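Posted in: Allotment News

The seed swap moves to the Bouchard hall in December, as the old room is being rewired. Doors open at 2 and tables can be booked through Marlene Nguyen. A table costs nothing for members. Please label packets with the variety and the year you saved them. 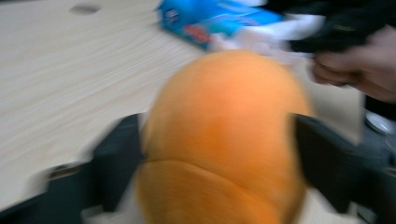 Water goes off on plots 14 to 61 while Normand Fehr replaces the standpipe by the lower gate. Fill your butts beforehand. The new key for the tool store is with Jozef Van Beek, and old keys should go back to him by the end of the month.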